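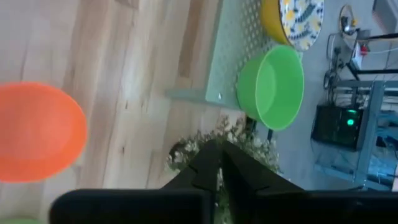 三月，工坊记录，下午四点开始写

含水率的事再记一笔，上次写得太潦草，Chiamaka翻本子的时候问我“偏低”到底是偏多少，我自己也答不上来。

起因还是Nouri那批梣木。送货单上写着窑干，含水率百分之八，下面盖了章。我对这种章一向没什么敬意。百分之八是哪块板的百分之八，在哪个深度量的，拿什么量的，量的时候木头多少度，单子上一概没有。打电话去问，对方很客气，说“我们出窑都测的”。我问测几块，他说“抽测”。再问就是“一直都这样，没人有意见”。没人有意见大概是真的，毕竟大多数人收到料以后也不量，面板翘了就怪胶，怪暖气，怪客户把桌子放在窗边。

我们的针式表买的是Eltby，探针两根，带一张树种对照表。卸货当天Dagim在板面上扎，读数都在六到七之间，他挺高兴，说比单子上还干。我当时就觉得不对劲。冬天在厂里堆过，又在敞篷车上拉了一路的料，凭什么比出窑还干？表说它干，不等于它干。

先说表本身。

针式表量的是两针之间的电阻，然后按它自己存的曲线换成含水率。曲线是按某个树种、某个温度标的。我们这块表的默认档是一种针叶材，说明书翻译得很糟，看了三遍才明白“组二”是什么意思。梣木在对照表里要换到另一组，Dagim那天没换。换组以后同一个针眼重扎，读数往上走了将近一个点。就差这一个旋钮。

第二是温度。料从车上下来是冷的，木头越冷电阻越大，表就以为它越干。说明书里给了修正，但修正要的是木头的温度，大家图省事都填气温。车间里开着暖气，人觉得暖和，板芯还是凉的。我拿测温的细探头塞进事先打好的孔里，比屋里低得多，手摸板面根本摸不出来。所以卸货当天的那组数我全部作废，在本子上划了线，没有撕掉。以后谁要引用请看清楚那条线。

第三是深度。针只进去几毫米，量的是表皮。窑干出来的料往往皮干芯湿，放久了又可能倒过来。用短针扎表面，得到的是表面的数，拿它代表整块板，我不同意。Chiamaka说行里都这么干。我知道行里都这么干。

然后是烘干称重。吵表准不准吵不出结果，最后还得回到烘箱。做法不复杂：从板上截一段，避开端头，立刻称，进烘箱，烘到前后两次称重不再变，再称，差值除以干重。麻烦的是时间，还有人的耐心。

截的这一段进箱前是1883克。我故意截得大，理由是想要整块截面连芯带皮的平均数。后来想想这个理由站不太住，截得大烘得慢，而且大块料究竟什么时候算烘透，很难判断。规矩的做法应该是截薄片，几片分开烘，互相对照。下次照薄片来。这一次既然已经做了，就把数留下，注明是大块。

秤也查了。2000克的校准砝码放上去，秤显示少2克。Dagim说那就每次加2克。我说先别急，要看它是按比例少还是固定少。按比例少的话，湿重干重一起少，一除就消掉了，结果根本不受影响。固定少的话才要加。手头没有别的砝码，分不出来是哪一种。好在两种情况都算了一遍，结果在小数点后一位上看不出区别。这一点可以放心，其他几点都不行。

烘干算出来是8.7%。

送货单上是八。同一块板，按正确的树种组、回温以后、短针扎表面，表给的是7.4%。没换组没回温的那个数是6.2%。也就是说我们自己操作不当造成的误差，比Nouri的单子和烘箱之间的差还大。写到这里不太舒服，我本来是准备拿这一页去跟他们理论的。

但是也不能因此就说单子是对的。一块板的结果说明不了一车料。8.7接近八，可能是他们量得好，也可能是碰巧截到这一块。我要是从垛子底下抽一块，会不会是十？不知道。没有截，就写不知道。

再说Dagim的表格。他这段时间一共记了91个读数，很勤快，我没有要打击他的意思，可是这些读数里面能用的并不多。问题在于：

同一个针眼反复扎的，混在里面当成独立读数了。针眼周围的纤维已经压坏，第二次第三次读出来的东西不知道算什么。

有些写了板号没写位置。靠端头和在中段差得很远，端头什么时候都偏干。

有几行写着“正常”。“正常”不是数。

平均值他算了，保留到小数点后三位。表的最小显示是0.1，三位小数从哪里来的？除出来的。除法可以给你任意多位，木头不管这个。

请Dagim重新做一张表，栏目按下面的来：板号，离端头多远，针深，树种组，木头温度，读数，谁量的，几点。备注栏留宽一点。空着可以，不要写“正常”。

关于“平衡”这个说法。

Chiamaka的意见是料进屋放着，等它和车间平衡了再开，管它进来时多少。思路我赞成，实际怎么判断平衡，我有疑问。通行的说法是放两三个星期。这批料在架子上隔条放了21天，表面读数后面几天几乎不动了，按很多人的标准就算平衡了。可表面不动只说明表面和空气谈妥了，芯里还在慢慢往外走，尤其是厚板。我把那块试板称了几次，重量还在往下掉，掉得慢，但确实在掉，而表上的数字一点变化都没有。表看不见的东西，秤看得见。所以我更相信称重：挑几块板，编号，定期称，重量停了才算停了。不需要烘箱，也不需要树种表，只要一台不乱跳的秤和一支铅笔。

还有一个前提，车间本身得稳定。我们的车间稳定吗？墙上那只湿度计是谁买的已经没人记得了。我把它和Chiamaka从家里带来的那只并排放了一夜，早上两只差了9个点。两只里面谁对？也许都不对。做盐浴校准很简单，食盐加一点水，弄成湿沙子那样，和湿度计一起封在盒子里，等它稳下来，应该在七十五上下。材料都有，做了再说。在做完之前，凡是用墙上那只湿度计推出来的“车间平衡含水率”，一律打问号。前面几页里有四处用过，我都用铅笔标了。

夜里暖气关掉，湿度会往回爬，早上开门又掉。薄的料跟着走，厚的料不跟。所以做抽屉侧板的薄料和做台面的厚料，放在同一个架子上也不是同一回事。堆在一起用一个数来代表，等于没量。

Skanell的木蜡油顺带说两句，因为上回开会有人提出来说涂了就不用操心含水率了。罐子上写的是“有效防潮”。涂层能让水汽进出慢一点，这我信，慢多少要看涂几遍、六个面是不是都涂了。慢不等于停。只涂正面不涂背面，正面慢背面快，板子照样弓起来，说不定弓得更厉害。我们有一块样板就是这样，背面没上油，靠在墙边，弓了。当然，一块样板也证明不了是油的缘故，它靠墙那一面本来就不通风，这两个原因混在一起分不开。要做就认真做：同一块料截成四段，一段不涂，一段单面，一段六面，一段六面多加一遍，平放在同样的架子上，过一阵拿直尺量弓高。在那之前请不要再说“Skanell那个油管用”，也不要说它不管用。

电感式的那种平板表，贴上去就读，不扎眼，Chiamaka想买一块。我不反对，但有几句话先写在这里。它读的和密度有关，密度要人填，填的是书上的平均密度，可梣木快长的慢长的密度差很多。它还声称能读到某个深度，那个深度是厂家自己说的。板子不够厚的时候，它会把垫在下面的东西一起读进去，所以底下要架空，别直接放在铸铁台上。优点是快，适合从一垛料里把可疑的几块挑出来，挑出来以后再扎针、再截样。要是把它当最终答案用，那还是省下这笔钱。

Ondthorpe那边的学校订的长桌，开料往后推一周。我跟他们打过电话，对方问推迟是因为料不好吗，我说是因为不知道料好不好。他沉默了一会儿，说可以。桌面做法不变，木扣加长孔，不许用胶把面板和横撑粘死。这一条跟含水率是多少没有关系，量得再准，到了他们有地暖的房间里木头也照样要动。图纸上长孔留的余量是按单子上的百分之八算的，我按8.7重新算了一遍，差别很小，但学校房间冬天到底有多干，我们用的是猜的数。请他们放一只湿度计记几天，他们答应了。希望那一只比我们墙上的强。

胶缝的事另开一页，不在这里写。只记一句：上次那块面板端头开裂，大家都说是料太湿。端头开裂更像是端头自己先干了、先缩了，中间还没来得及。要真是这样，问题出在拼好以后那几天怎么放，料进来时干不干是另一回事。没有证据，先记着。断口那一截别扔，我在背面写了字。

待办，不分先后：

湿度计做盐浴，两只一起放进去。

从垛底抽一块，截薄片三片，分别烘。垛底那块谁搬谁注意腰。

再借一只小砝码，看秤到底是哪种偏法。

表格重做（Dagim）。旧的留着，不要覆盖。

Eltby那块表随附的检验块找出来，盒子里应该有，现在不在盒子里。

给Nouri写信，问他们抽测几块、量多深、什么温度。语气客气一点，我这次不占理的地方也不少。

晚上七点补：检验块找到了，在放旧钻头的抽屉里。插上去读数在允许范围之内，所以表的电路大概没坏。检验块只能查电路，查不了曲线，也查不了扎针的人。Chiamaka在旁边看了这一行，说我什么都不信还怎么干活。我说照样干，把不知道的那几项写在旁边就行。她说那备注栏得多宽。先按半页留。

Dagim走之前又称了一次试板，比上次轻3克。还没停。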